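Home | Notes | Workshop | Essays | Links | About

In praise of the dull gripper

By Armelle Cordier
April, from the upstairs bench

I have been asked three times since the winter which gripper a small workshop ought to buy, and each time I have given a long, wandering answer that left the person asking rather more worried than when they began. I am sorry about that. This is my attempt to set the answer down properly, and since I can't seem to give a short one even in writing, you may like to put the kettle on.

My opinion, for those who have no time for kettles, is that most of us spend our money at the wrong end of the arm. We compare arms by reach and payload, we compare cameras by how sharp the picture is, we argue over controllers until the biscuits run out, and then we bolt whatever two-fingered thing came in the box on to the front and wonder why it can't pick up a tea towel. The gripper is the only part of the whole business that touches anything. I think it deserves the first half of the budget and most of the patience.

I should say where I am coming from. I work upstairs at Merimmont, which is a long thin workshop with a good north light and a bad staircase, and for most of this year I have been trying out grippers on soft household things. Cloths, mainly. We had two makes on the bench for the serious part of the comparison, a Waner and a Lerinitz, and we tried both of them held in the hand before either went anywhere near an arm. The arm, when its turn came, was an old Pruvost that had been repainted at some point by somebody with very little interest in masking tape.

Why hold it in your hand first?

People who have only ever worked with arms find this part odd, and I have had some kindly meant teasing over it. But I would give up almost anything else in the workshop before I gave up the hand-held stage. When you hold the gripper yourself you feel the moment the tips meet the table through the cloth. You feel how the linkage gives a little when you lean on it, and whether it gives the same amount on both sides. You find out in one morning that you always come in tilted to the left, and that the cloth forgives you for it, and you begin to wonder whether a machine that comes in perfectly square will be forgiven quite so often.

An arm tells you none of this. An arm tells you that the grasp failed and gives you a number for the force, and you sit there with your number. I have a notebook full of such numbers and I'm fond of them, but I learned more about the Lerinitz from an afternoon of gathering up a flannel by hand than from the whole page of readings that came after it.

There is the matter of the camera as well. A camera fixed on the gripper sees what the gripper is doing to the cloth, and very little else, and I have come to think that is a good thing. We tried one on a tall post at the side of the bench for a while, and it gave us lovely wide pictures in which the interesting part was always hidden behind the gripper's own elbow. I spent a good deal of time moving that post. I moved it to the left, and I moved it to the right, and one evening I put it on a box, and in the end it went back to the cupboard and I believe it is holding a coat at present.

The case for the clever gripper

I want to be fair to the other side, because they are friends and they lend me things. The argument goes that cloth is difficult, and so a gripper for cloth must be clever. It should have fingertips that sense slip, a wrist that yields, perhaps a bit of suction, and a controller that looks at all of it many times a second and decides what to do. The Waner leans this way. It has a lot going on inside it, and when it works it is a joy to watch, and I said so out loud in front of several people who have reminded me of it since.

My trouble with it is what happens on the bad days. We did 400 grasps with each gripper, over a fortnight, using the same small heap of cloths, and I wrote down every failure along with what I thought had caused it. The Waner failed 37 times. That is a perfectly decent figure! But of those failures there was scarcely one I could explain on the spot. Something had been sensed, something had been decided, and the fingers had opened when I would have kept them shut. To find out why, I had to go to the logs, and the logs wanted a whole evening.

The Lerinitz failed rather more often, and I will not pretend otherwise. It is a plain thing with a plain linkage and no opinions. But when it dropped a cloth I nearly always knew the reason before the cloth had finished falling. I had pinched a single layer too near the hem, or I had come down on the flat and closed on nothing, and so the next attempt was better. By the second week I was enjoying myself, and I can't say I have often enjoyed a log file.

A word about controllers, since I promised one to somebody. We changed the controller twice during all this, once by choice and once because of a spilt drink. The difference it made to our results with cloth was so small that I stopped writing it down. I know there are jobs where the controller is everything, and people who do those jobs will be cross with me. For a bench like ours, picking up soft things slowly, I would buy the one with the clearest manual and keep the rest of the money.

What cloth asks of you

Cloth doesn't have a place where you are meant to hold it. A mug has a handle and a box has sides, and you can draw a little diagram of where the fingers go. A cloth has to be given a shape before you can take hold of it, and the simplest way to give it one is to push. You go down into it and let it bunch, and the folds that rise up round the tip are your handle. It is a very homely sort of movement, the same one you would use to snatch a duster off a shelf, and it took me an embarrassingly long time to let the gripper do it because it looked so untidy.

I also have strong views about the cloths themselves. Far too many of these comparisons are done with squares of plain white cotton, ironed, in the middle of a dark table. Of course everything works. Use something with a pattern on it, please, and a busy one, on a pale table, and let it get creased. A printed cloth is honest with your camera in a way that a white one never will be: the print bends where the cloth bends, and when you look back over your pictures you can follow a fold by what it has done to the drawing. Mine is a cheerful aqua one with kiwi and lemon slices all over it and a line of script that reads "Let's play with a bathe", and I have grown very attached to it.
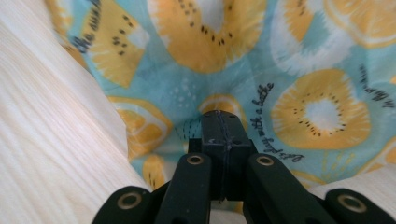
What I would buy

If you are starting from nothing, then, buy the plainer gripper of any two that you can manage to get your hands on, and do get your hands on them, because a data sheet will not tell you how a thing feels when you lean on it. Keep it off the arm for longer than seems sensible. Put the camera where it can see the tips. Choose pivots you can get at with an ordinary tool, as you will be cleaning lint out of the neighbourhood of everything that moves.

Then borrow an arm, if there is one to be borrowed. Ours lives on bench 812, a numbering system left over from whoever had the building before us, and it is quite good enough for cloth at the speeds we use. I may well come round to the Waner in the end. I have it back for another month with a newer set of fingertips, and I have promised its owner that I will read the logs the same evening this time, with a pen, before I start complaining.

Write to Armelle Cordier, Merimmont, upstairs bench | © Armelle Cordier | Back to top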